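작업대에 깔 천이랑 바구니 조합 좀 봐주세요

Afia Baidoo
오전 9시에 올림 · 분류: 수납/패브릭

안녕하세요. 작업대 하나를 꾸미는 중인데 천 때문에 계속 고민이라 글 올립니다.

작업대는 앞쪽에서만 손이 닿고 뒤랑 양옆은 벽면으로 막혀 있는 구조입니다. 벽면에는 갈색 계열 다마스크 무늬를 둘렀고, 뒷면은 조금 더 베이지에 가까운 갈색에 꽃 메달 무늬가 세로로 줄지어 있습니다. 상판에는 연한 바탕에 회색 잎과 주황색 꽃이 있는 식탁보를 깔았습니다. 그 위에 구멍 뚫린 청록색 플라스틱 바구니 세 개를 뒤쪽으로 붙여서 나란히 놓고 쓰려고 합니다. 작은 물건을 종류별로 나눠 담는 용도입니다.

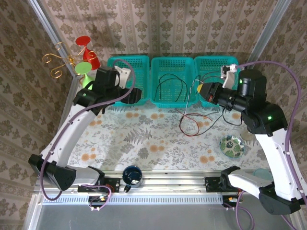 청록색 바구니 세 개와 꽃무늬 식탁보, 뒤쪽은 갈색 무늬 벽면

걱정되는 점은 두 가지입니다.

첫째, 벽도 무늬고 바닥도 무늬라 너무 정신없지 않은지요. 벽은 다시 하기 번거로워서 바꾼다면 식탁보를 바꾸고 싶습니다. 집에 Atstead에서 산 무지 아이보리 천이 하나 있기는 합니다.

둘째, 바구니를 꺼내고 넣을 때 천이 같이 밀립니다. 한 번 밀리면 앞쪽에 주름이 잡혀서 매번 다시 펴야 합니다. 상판에 구멍을 내거나 못을 박는 건 안 됩니다. 양면테이프를 써도 되는지, 아니면 다른 방법이 있는지 알려주시면 감사하겠습니다.

바구니 색은 이미 사 놓은 거라 그대로 갈 생각입니다.

답변 3개

느린재봉틀

패브릭 쪽만 답 드립니다.

무늬끼리 겹치는 건 크게 걱정 안 하셔도 됩니다. 벽은 갈색 계열이고 식탁보는 바탕이 연해서 경계가 분명합니다. 둘 다 꽃무늬라도 밝기 차이가 있으면 덜 섞여 보입니다. 저라면 식탁보는 그대로 둡니다. 다만 작은 물건을 천 위에 바로 올려놓고 고르는 일이 많으면 얘기가 다릅니다. 주황색 꽃 위에 주황색이나 노란색 물건이 떨어지면 찾기 어렵습니다. 그런 작업이면 갖고 계신 무지 아이보리가 낫습니다. 하루씩 번갈아 깔아 보고 정하세요.

밀리는 문제는 천 밑에 미끄럼 방지 매트를 까는 게 제일 간단합니다. 그물처럼 생긴 얇은 매트를 상판보다 사방 2cm 작게 자르면 가장자리로 삐져나오지 않습니다. 순서는 이렇습니다.

상판을 마른걸레로 닦습니다. 먼지가 있으면 매트도 같이 밉니다.
매트를 깔고 손바닥으로 가운데에서 바깥쪽으로 눌러 폅니다.
식탁보는 뒤쪽 선부터 맞춰서 앞으로 당겨 내립니다.
앞단은 상판 밑으로 접어 넣고 집게로 잡습니다.

집게는 식탁보 전용으로 나오는 얇은 걸 쓰세요. 사무용 집게는 튀어나와서 소매에 걸립니다. 저는 Wamix 매트를 900원 주고 사서 썼는데 폭이 30cm라 두 장을 이어 깔았습니다. 이을 때 겹치면 그 자리가 볼록해지니까 맞대어 놓으세요.

양면테이프는 권하지 않습니다. 빨래할 때마다 떼어야 하고 천에 끈끈이가 남습니다. 저는 그렇게 해서 한 장 버렸습니다.

댓글
Afia Baidoo: 자세한 답변 감사합니다. 매트가 천에 비치지는 않을까요? 바탕이 연한 색이라서요.
느린재봉틀: 흰색 매트로 사시면 덜합니다. 얇은 천이면 매트 결이 조금 올라올 수 있어요. 다림질은 매트 위에서 하지 마시고 따로 하세요. 눌어붙습니다.

하늘소139

그냥 방수 식탁보 쓰세요. 무거워서 잘 안 밀림. 닦기도 편하고요. Brarkberg에서 파는 거 씁니다. 색은 취향이죠 뭐

모퉁이집

바구니 쪽으로 답합니다. 바구니를 들지 않고 끌어서 꺼내시면 뭘 깔아도 밀립니다. 바닥이 거친 바구니일수록 더 그렇고요. 바구니 밑 네 귀퉁이에 가구용 펠트 스티커를 붙이면 바구니만 미끄러지고 천은 덜 따라옵니다. 반대로 바구니를 고정해 놓고 물건만 넣고 빼실 거면 펠트 대신 투명 고무 스티커를 붙이세요. 어느 쪽인지 먼저 정하셔야 합니다.

저는 Amoah 수납함에 고무 쪽을 붙였고 12월부터 지금까지 쓰고 있습니다. 여름에는 좀 녹는다는 말도 있던데 그건 아직 모르겠습니다.

그리고 구멍 뚫린 바구니는 작은 물건이 옆으로 빠질 수 있습니다. 나사나 단추 같은 걸 담으실 거면 안쪽에 두꺼운 종이나 부직포를 재단해서 한 겹 대세요. 바닥만 대지 말고 옆면으로 3cm 정도 올라오게 접으면 잘 안 샙니다. 이름표는 바구니 앞면에 구멍을 통해 끈으로 묶으면 됩니다. 접착 이름표는 구멍 난 면에 잘 안 붙어요.

색은 지금 조합 괜찮다고 봅니다. 벽이 갈색이라 청록색이 눈에 잘 띕니다. 식탁보는 저도 안 바꾸는 쪽에 한 표요.

댓글
Afia Baidoo: 끌어서 꺼내는 편이었습니다. 펠트부터 붙여 보고 그래도 밀리면 매트를 사겠습니다. 식탁보는 일단 그대로 두기로 했습니다.
모퉁이집: 펠트 붙이기 전에 바구니 바닥을 알코올로 한 번 닦으세요. 새 플라스틱은 그냥 붙이면 금방 떨어집니다.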